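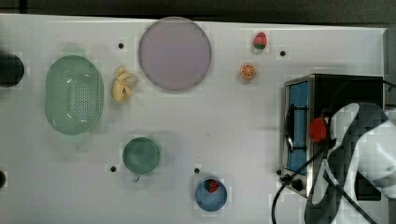
I'm looking for a sales and supply coordinator to join me at Skuvelmont, and I'd love for it to be somebody who gets a little thrill out of a well-packed pallet.

So, who are we? I started Skuvelmont as a wholesale supplier of small household goods — desk lamps, kettles, extension cords, hand mixers, the stuff hardware stores and corner shops run out of at the worst possible moment. We carry 209 lines at the moment and we sell only to the trade. Our customers are mostly independent shops, plus a few campus stores and one very loyal chain of motels that goes through kettles like you wouldn't believe. The warehouse and office are both in Plendell, in the low brick building behind the bus depot (the door sticks, push hard).

I've been doing the ordering and most of the customer calls myself and I've hit the point where I can't keep up. Orders are going out fine, but quotes are sitting in my inbox for days and that's no way to treat people. That's where you come in!

What you'd be doing, more or less:

Answering trade inquiries by phone and email and getting quotes back the same day when we can.
Keeping an eye on stock and telling me before we run low, especially on the Wistari line, which is our bestseller and has the longest lead time.
Placing purchase orders with our suppliers. De Smet is the big one and they like their forms filled out a certain way, so I'll walk you through it.
Chasing late freight. There's always some.
Updating product listings on our site when a model changes. The listings are a mess right now, I'll admit it, and a lot of them say the same thing three times over. If you can write a plain sentence about a toaster you'll be my favorite person.
Helping on the packing bench during the fall rush, when all of us pitch in.

You don't need a degree. I'd like you to have worked somewhere with orders and customers before, whether that was a parts counter, a warehouse office, a garden center, whatever. You should be okay with spreadsheets (nothing fancy, but you should know how to sort one without scrambling it, ask me how I know). You need to be comfortable on the phone. Spanish would be a big plus, and so would a forklift ticket, but I won't hold it against you if you have neither.

The job is full time, 40 hours a week, and we start at 8 in the morning. I'm flexible about that if you've got school drop-off or a bus that doesn't cooperate. It's in person to begin with. Once you know the products I'm happy to talk about doing some of the quoting from home. We're a team of 4 including me, so you'd be number five, and you'd have your own desk by the window, away from the loading door, which is a real perk in January.

Pay depends on experience and I'll tell you the number in our first call — I hate it when people drag that out to the third interview. There's paid vacation, health coverage after your first two months, and staff get anything in the catalog at cost. There's also a $2,000 bonus once you've been here a full year.

To apply, send me a resume and a short note by the end of October. Skip the formal cover letter. Just tell me where you've worked, what you liked about it, and when you could start. If you've ever had to calm down a customer whose delivery went to the wrong state, I want that story too. Use the contact form on our site and pick "Jobs" from the menu, or drop an envelope at the front desk in Plendell any time before 4:30 in the afternoon.

I read every one myself and I'll write back either way. First calls will be short, and after that I'd ask you to come in for a morning, paid, so you can see the place and meet everybody. Wear shoes you don't mind getting dusty.

No recruiters please!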